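Crash Reports from the Herko Camera App: Sorting and Reproducing Reported Faults
Student project report, mobile software course
Submitted by Jarosław Jasińska, 10/27/20

Background

Herko is a camera app for phones, made by a small company called Onsri. Since the February update, users on the Skivton forum have posted complaints about the app freezing, saving black photos, or closing when the flash is turned on. Onsri publishes its forum archive for students to use, and it holds 3,894 posts for the version I studied. Most of them are short and leave out the phone model, so it is hard to tell which complaints describe the same fault.

The goal of this project was to sort the posts by fault, pick the ones with enough detail to follow, and try to reproduce them on the phones in the Gerkside lab.

Sorting the posts

I wrote a script that searched each post for a list of words such as "freeze," "black," "flash" and "crash." Posts that matched none of the words were set aside. The script also dropped replies that only quoted another post. My first version counted quoted text as new text, which made the flash fault look much more common than it was. I fixed this and ran everything again.

After that I read the remaining posts by hand and kept the ones that gave a phone model, an app version and a list of steps. This left 19 posts describing 9 separate faults. Two of the posts turned out to be from the same user under two names, and I treated them as one report when judging how well a fault was supported.
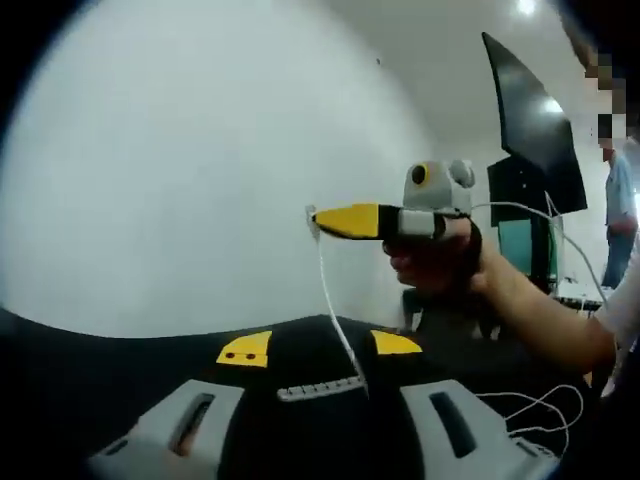

Reproducing the faults took longer than the sorting. Each phone was reset, the app was installed fresh, and the steps from the post were followed in order. Power was the first problem, as several faults were only reported while the phone was charging. A thin cable like the white one going up to the small fitting on the wall is easy to pull at when the phone is moved, and a short break in charging restarts the app's preview and spoils the run. I started taping the charging cable to the desk and repeated the runs I was not sure of.

Results

I was able to reproduce 8 of the faults. The freeze was the easiest. It happens when the user switches from video to photo before the video file has finished saving. The app waits for the file and does not answer touches until it is done. The black photos came from the timer: if the screen locks during the countdown, the app loses the camera but still saves a picture.

The fault I could not reproduce was a green line along one side of photos taken at night. The post listed a phone model that the lab does not have.

Limits

The word list was in English only, so posts in other languages were missed. I also tested one app version, and Onsri has released a newer one that may behave differently. The script and the table of faults are in the course folder under my name.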